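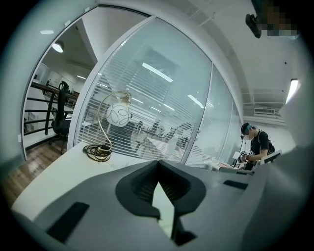
I finally got out to the Stomari open day in September, and I'm so glad I did, even though parking was a nightmare and I missed the welcome talk (and the muffins).

I'd signed up for the teaching session, where they show you how a robot learns a job from a person's hands. You hold a gripper, you do the job yourself, and the recording goes off to train the arm later on. Pavithra Naidu ran our group and she was brilliant. She told us they'd collected 2,000 recordings for one tidying job, and I thought, well, there goes my plan to get one folding my washing by Christmas!

The people doing it for real wear quite a bit of gear. There was someone in a black T-shirt leaning over a desk with a headset on and a backpack strapped over their shoulders, holding a black and white gripper out in front of their chest. Papers and books everywhere on the desk, a bit like mine at home. I also fell in love with a lamp they had, a white globe with black swirls on a curvy gold stem, and forgot to ask where it came from.

Then we got a go. My first try was hopeless – I kept twisting my wrist, and Pavithra said to slow right down and approach things the same way you'd want the arm to. I did 19 goes and she kept 4 of them. Nesrin Kırmızıgül, who was next to me, had a lovely steady hand and got far more through, so I copied her grip for the last few.

Wear flat shoes if you go, and book the teaching session early as it fills up.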